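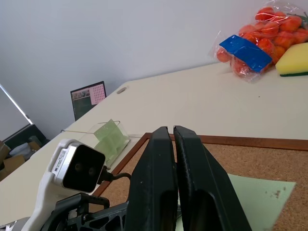

Drurport Works — Office Services and Facilities Section

Search this site Search Go

The notice board and the people who keep it

Posted in December by the Section Office
Reading time: 5 minutes

When the proposal to automate part of the internal notice service came before the section last spring, most of the written comments dealt with cost. Very few dealt with the clerks. This essay is an attempt to restore the balance, and it sets out a view which the Section Office has held for some months and has so far expressed only in meetings.

The notice service is older than most of the buildings on the site. Drurport maintains 181 boards across its offices, workshops and canteens, and a further group at the Jutholm depot. Shift changes, safety reminders, lost property, room closures and the rota for the upper car park are all put up by hand. The work has never appeared in a job title. It has been added to the duties of reception staff, post-room staff and junior clerks, and it has generally been given to whoever joined most recently.

The Virág project proposes that a two-armed robot should take on the preparation of these boards at a bench, so that a finished board can be carried out and hung in place of the old one. The section supports the trial. We believe, however, that the case made for it has been the wrong one. It has been argued almost wholly in terms of hours saved. The figure given is 800 hours a year, and we have no reason to dispute the arithmetic. Our concern is with what those hours contain at present.

A clerk who walks from board to board learns the site. She finds out which departments have moved, which notices are read and which are covered over within the hour, and who has been waiting since the summer for an answer about the heating. This knowledge is not recorded anywhere. It comes back to the office as conversation, and a good deal of our planning has depended on it without our saying so. If the pinning of paper is moved to a bench, the walking will be reduced as well, and some of that knowledge will go unless provision is made to keep it.

It would be wrong to be sentimental about this. The same clerks have told us, plainly and more than once, that the work is dull and hard on the thumbs. One board of short notices may be changed several times in a week. Staff with stiff hands or poor grip have been excused from it quietly, which has left more for their colleagues and has caused ill feeling on both sides. A machine which can hold a small piece of paper and fix it to cork would remove a real source of discomfort,

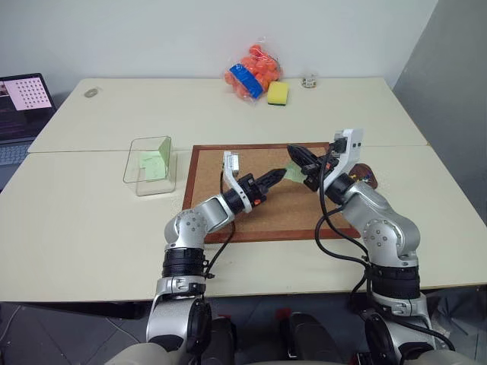 and it would do so in a part of the working day that has had no attention from management at all. Heavy lifting was dealt with long ago. Screen work has its own guidance and its own budget. The small, repeated tasks of the hand have fallen between the two, and it is to the credit of the project that it has begun with one of them.

The section was also asked whether so modest a task justifies so elaborate a machine. We think the question is a fair one, but that it misjudges the task. To take hold of one thin sheet, bring it over a board and fix it there is something a person does without thought — and a person's ease with it has led us for years to treat it as worth nothing. Those who have sat with the trial have come away with more respect for the post room. That is a change in attitude which no saving in hours would have produced, and we should like to see it reflected when the clerical grades are next reviewed.
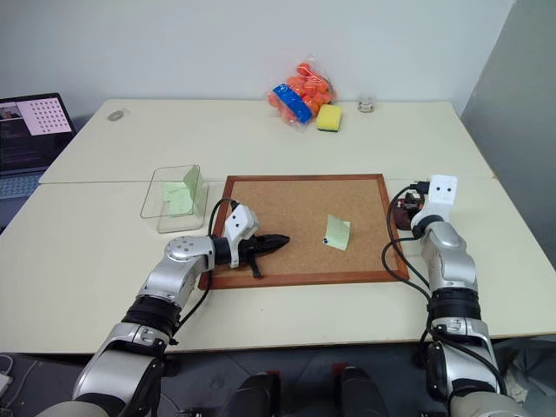
Board preparation bench, Virág trial: note and pushpin on the cork.

Three matters should in our view be settled before the trial is extended to Jutholm.

The first is the question of who may stop the machine. At present this is understood to be the technical staff, who are based in the Toltton building. The clerks who will work beside the bench every day should hold the same authority, in writing, and should not be asked to account for each use of it. A person who must explain herself every time she presses a button will soon press it less often than she ought.

The second concerns the wording and placing of notices. A notice about a death in service is not handled in the same way as a notice about parking, and a clerk knows without instruction which should be given space on the board. That judgement must remain with a named post. We would resist any arrangement under which the layout is fixed in advance and the clerk's part is limited to supplying paper.

The third is the use of the time released. The project papers describe it as available for redeployment, a phrase that staff have learned to distrust. Of the 303 comments received during consultation, the largest group asked what would happen to the post-room posts, and they have yet to receive a full reply. The section's position is that the hours should stay with the people who now work them, and that a fixed share should be set aside for visits to departments. If the walk around the site has value, it should be put on the timetable and paid for openly.

We recognise that other sections take a different view. Some colleagues would prefer to do away with cork boards and place every notice on a screen. We do not share this preference. A large part of the workforce has no desk and does not carry a work telephone, and paper on a wall by the canteen door still reaches them. While that remains so, the boards will need to be kept, and the people who keep them should be consulted first about any machine brought in to help.

Written comments on this paper may be left with the Section Office, Room 5, until noon on the last working day of the month.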